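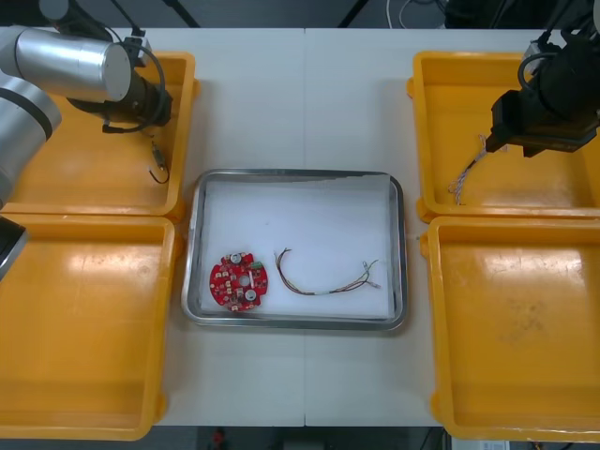
Natalie Hartley
@nhartley_radio

OK, the 1962 Wakard tabletop radio. I've wanted one since I was a kid and I finally have one! A thread for the three of you who care.

Natalie Hartley
It came from an estate sale in Drivirwood. I paid 4 dollars. FOUR. The knobs alone are worth more than that, and they're the good cream ones with the ridges.

Natalie Hartley
The dial still has the old station names printed on it, including a couple I can't place at all. Does anybody know what Zomier was? It's way up at the top of the shortwave band, next to Lisbon.

Natalie Hartley
Serial number is 754. Jarlath Carroll keeps a list of every one that turns up and this is the lowest he's seen outside a museum. He wrote back in capital letters.

Natalie Hartley
Please don't plug in an old set just to see what happens (I know, I know, it's so tempting). Bring it up slowly and check the power supply first.

Natalie Hartley
The speaker cloth is torn on the left side. Ginette Kowalchuk wove a match for hers from scratch — go look at her posts, the gold thread is gorgeous.

Natalie Hartley
Next up is the cabinet. Walnut veneer, one bad corner, and a ring where somebody parked a coffee cup for years. I'm kind of inclined to leave the ring.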